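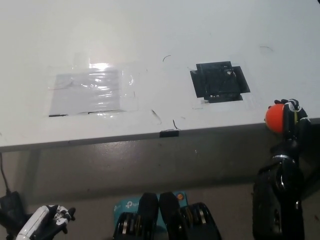 From: Samer Sleiman
Date: 2025-08-30
Subject: Re: [bench-surfaces] Tape squares on white tops, cleaning interval

> Two questions on the white table. Is the black square meant to be
> one piece, and does the plastic over the gray patch need to be flat?
> I'd also like to drop the wipe-down to once every 20 sessions.
>
> Bošković

Inline is a mess on my client, so answering in order.

The black square is built from overlapping pieces. One piece would be neater, but we don't stock tape that wide. The tabs on the left and right sides can stay. The lower edge has small nicks in it. Leave them until the square is next relaid, and then cut against a steel rule.

The film over the gray patch is wrinkled and throws glare along its upper edge under the overhead light. Flat is better. Tape one side, pull across, tape the opposite side, then close the other two. The Trimeck film creases if you handle it folded, so take it straight from the roll.

No to 20. White shows everything: dark specks, stray fibers, hairs lying above and below the gap between the squares. Keep it at 7. Use a damp microfiber cloth, then a dry one, working toward the front edge. Don't use the lint roller near the tape, it lifts the corners.

The black tape over the rim at the center of the front edge stays where it is.

Grotgate rolls are in drawer 4.

Samer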